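Step 3. Wake up the grippers

Charge both Rurketer grippers until they're full, then hold the power button on each one until the green light comes on. I keep mine on the same shelf so they go flat together, which saves me some guessing!

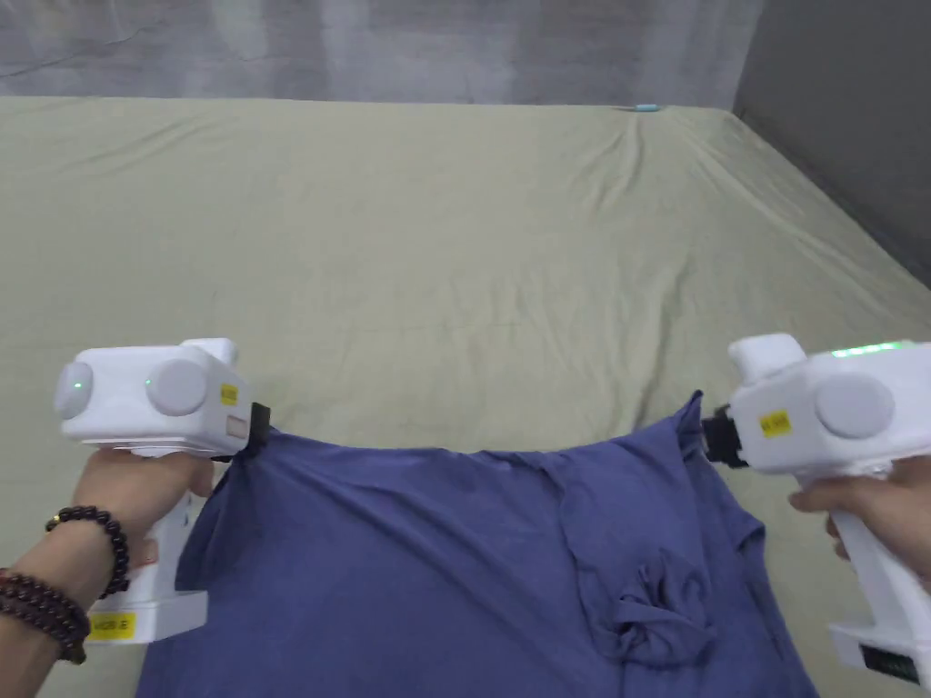

PRACTICE TASK: T-SHIRT

1. Spread a shirt on a bed (a plain sheet is great).
2. Take a handle in each hand and pinch one shoulder per jaw.
3. Lift the top edge slowly and let the middle sag a little, it's fine.
4. Fold, set it down, open both jaws.

Note: I stop at 28 folds per session, then copy everything off. The memory holds 200.

Caution: keep sleeves and fingertips clear of the jaws!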